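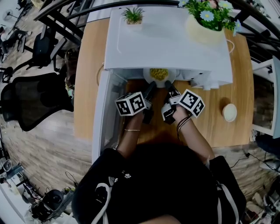

Hodine began in the back half of a tile shop on Hughes Street, with a kettle, a borrowed bench and a bar fridge that hummed loud enough to be heard on the phone. We'd been helping people set up granny flats and studio units, and the same question kept coming back to us: where does the food go when there isn't a proper kitchen? So we started collecting answers, and somehow that turned into a business! These days we fit out small kitchens and tea corners all over Tinamum, and we're still very fond of the little white fridge that sits up on a table, with a shelf just under the top that'll take a dinner plate and somebody's leftovers. Pop a succulent and a pot of blue daisies on the lid and it looks like it belongs in the room, which matters a good deal when the room is also your lounge and your office.

There are 12 of us now, and we've fitted out more than 2000 small spaces, from caravans and craft rooms to a netball club that only wanted somewhere cold for the oranges. Our own range of shelves, trays and lidded tubs is called Joka, and every piece is made to go in a cupboard or fridge you can reach into without kneeling on the floor.

Come and have a wander through the showroom, open 6 days a week. Bring your measurements (a photo and a scribble on an envelope will do nicely) and the colour of your walls if you know it. Parking is around the back, and the kettle's usually on.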